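Jetthorpe Library and Study Centre
Furnishing the Individual Study Desks: Speaker Notes
Presented to branch managers, August 20, 2018
Speaker: Josiane Chauvin, Furniture and Equipment
Slides: Romain Deschamps

Notes for the speaker are given in full. Passages in brackets are for the speaker only and should not be read out.

Slide 1. Opening

Good morning, and thank you for coming. I have been asked to speak for twenty minutes on one item of equipment, the desk lamp, and on the electrical supply that goes with it. There will be time for questions at the end, and Gwenaël Delaunay from Building Services is here to answer those that concern wiring.

The refurbishment of the upper reading room will provide 59 individual study desks. The tables have been ordered and the chairs are under separate discussion. What remains to be settled is how each reader will have adequate light and a place to plug in a laptop or a telephone.

[Pause here. Check that the handout has reached the back rows.]

Slide 2. What readers told us

In May we left comment cards on the desks at Jetthorpe and at the Lakomard branch. We received 300 completed cards. The remarks on lighting were mostly brief and mostly the same: the ceiling fittings are tiring late in the day, and the reader's own shadow falls on the page. The remarks on power were longer. Readers described sharing a wall socket between several people, and leads running across the walkway behind the chairs.

Several cards also mentioned the old brass lamps, which were removed from the ground floor some years ago. Readers were fond of them. They had no sockets, they grew hot in use and their shades were often knocked. We do not propose to bring them back, although Apolline Tanguy has kept two for the local history display.

Slide 3. Two ways of providing power

The first option is to fit sockets into the table tops. This gives a tidy result, but it means cutting into new furniture, and the desks could not then be moved without an electrician.

The second option is a lamp which carries its own outlets in the base. It takes one socket from the supply and gives the reader several in return. The table is left whole, and a faulty unit can be taken away and another put in its place. It is the second option that I wish to recommend for trial.

[If asked about cost at this point, say that figures come on slide 6.]

Slide 4. The lamp under consideration

Please take a moment to look at the lamp before I speak about it.

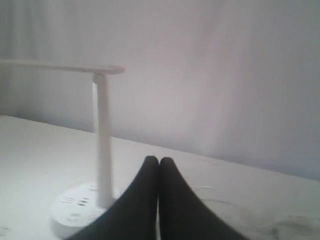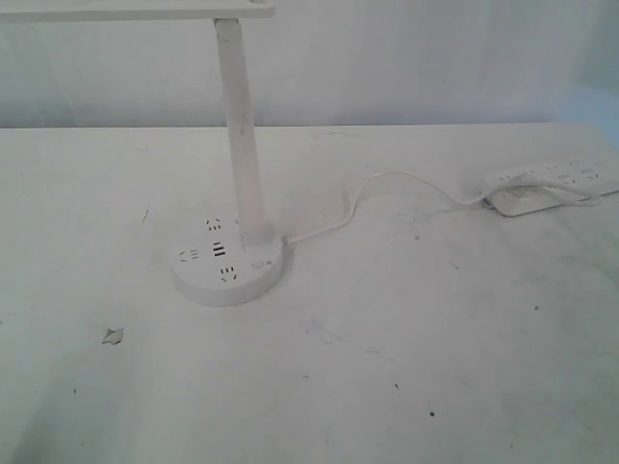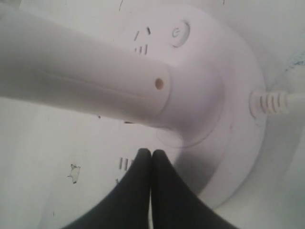 Slide 5. Points to note about the design

The head is flat and is carried on a slender upright. For a study desk this matters, as the upright takes up very little of the working surface and the reader can place an open book close to it.

The outlets are on the top of the base, set round the foot of the upright. There are three, together with two USB ports. Having them on top means that a reader need not feel behind the lamp or beneath the desk. It also means that they face upwards, and our rule on uncovered drinks will have to be observed at these desks without exception. Corentin Gaillard has agreed to revise the desk notices accordingly.

The button is also on the top of the base and bears the usual power symbol. Staff closing the room in the evening will be able to go along the row and press each one without leaning over a reader's belongings.

The supply cable leaves from the side of the base through a ribbed sleeve. The sleeve protects the cable at the point where it would otherwise be bent most sharply, and I would ask branch managers to look at that point first when a lamp is inspected. A cable which has begun to pull out of its sleeve is sufficient reason to withdraw the lamp from use.

All parts of the casing are white. Marks will show, and the upright in particular will be handled a good deal. The cleaning team have asked that a dry cloth be used on the base at all times, and that the lamp be unplugged beforehand.

[Expect a question on colour. The Huletti range was considered in dark grey, but it has no outlets in the base.]

Slide 6. Placing and supply

The proposed position is the rear left corner of each table. Left-handed readers may ask for the lamp to be moved to the right, and staff should do this for them, so that the cable can be laid again properly.

Extension leads require some care. A lamp with outlets in its base should be plugged into a fixed socket wherever one is available. Where a multi-socket extension must be used, it should serve the lamps only, and one extension should never be plugged into another. Kettles, heaters and fans are not to be connected to a lamp base in any circumstances. Slack cable should be gathered at the back of the table and kept clear of the edge, where it can be caught by a bag or a sleeve.

The budget allows 100 pounds for each desk, to cover the lamp, the fixing of the cable and the first electrical inspection. A further 400 pounds is held for replacements during the first year. Gautier, our present supplier of reading room furniture, has been invited to quote for delivery and installation.

Slide 7. Proposed trial

We propose to equip a single row of desks in the upper reading room for one term. Staff on duty will keep a short log at the enquiry desk, recording faults, complaints and any lamp that has been moved. Comment cards will be issued again at the end of the term with the same wording as before.

Branch managers who would like a lamp on their own premises during the trial are asked to give their names to Romain Deschamps before leaving.

Slide 8. Questions

[Invite questions on wiring first, as Gwenaël Delaunay must leave early. Questions about chairs should be held over to the next meeting. Leave slide 4 on the screen during the discussion.]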